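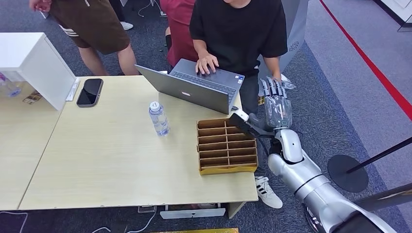 1/14
Right, people keep asking what it's like since the robot came to Tralier, so it's thread time. I work in kitting (small parts into trays, trays into boxes, boxes out the door) and I've been doing it for six years. I don't build robots. I just stand next to one a lot these days.

2/14
Quick background. In January we were told one of the packing jobs would be tried out with a robot, and that it was called the Inard project. I had to ask how you say it. I've heard it said three different ways by people on it, so I've stopped worrying.

3/14
The job it's learning is the cardboard dividers, the brown ones with all the little slots. Part goes in slot, next part goes in next slot, on you go until it's full. I can do it while having a full conversation about someone's kitchen extension. The robot needs a laptop and somebody bent over the keyboard.

4/14
The hand is what everybody asks about. It's silver and it's got proper fingers, and when it's sitting there with them pointing up in the air you can't help feeling it wants to ask a question. My youngest thinks this is the best job in the world now. Last year I was "boxes".

5/14
So what's changed? First thing, the talking. When I trained new starters I'd say "just tuck it in" and they'd tuck it in. Now someone wants to know how far I tuck it, which finger does the pushing and whether I look first. I had no idea! I had to go back to the bench and watch my own hands like they were somebody else's.

6/14
I came out of that a bit proud, to be fair. There's loads in it. I turn the part over with my thumb on the way down. I feel for the side of the slot before I let go. Six years and I'd never once put that into words, and it certainly wasn't on my payslip.

7/14
Second thing, the pace is odd. There's an awful lot of waiting. Somebody types, the arm moves a bit, somebody types again. If you're used to a bench where you never stop, standing still for 30 minutes is properly tiring. My feet hurt more on robot days than they do on packing days.

8/14
Third thing, cables. I'd pictured something very sleek and space-age and it's mostly power strips on the carpet. Watch where you're walking if you get sent over there. I now do the little high step without thinking, even at home.

9/14
The bit people message me privately about: are we losing our jobs. What we were told, on 14 February 2023, in a meeting with decent biscuits, is that nobody goes because of this trial and that the kitting team stays at seven. I wrote it down. I'd advise anyone in the same boat to write it down too, and ask for it in an email — I did, and I got one.

10/14
Do I fully believe it for ever? Not sure. I believe it for the length of the trial. After that I'd like to know who gets the hours, because if the dividers go then that's a chunk of the easy sitting-down work gone, and a couple of us with bad backs rely on it. I've raised that twice. "Noted" is the answer so far.

11/14
On the plus side, I do not want the McIver order back by hand on my own. 60 trays, all the fiddly size, all wanted the same afternoon. If a silver hand fancies having a go at that one I'll carry its bag.

12/14
Also there's a course now! Two of us get to learn how to set the thing up for a new tray, and it comes with a bit more money an hour. I put my name in even though I'm hopeless with computers. The others on the course are being very patient and I've already asked what a "config" is more than once.

13/14
For the person who asked about Clasach: yes, same company, other site, and no, they haven't got one yet. They're waiting to see how ours goes. If you work over there, get your questions in early, before the layout's decided. We asked about bench height too late and now we're stuck with it until the trial's done.

14/14
Will do another of these once I've had my first go on the laptop. Replies are open if you've had one of these turn up at your place — mostly I want to know what happened to your breaks, as ours are still being argued over.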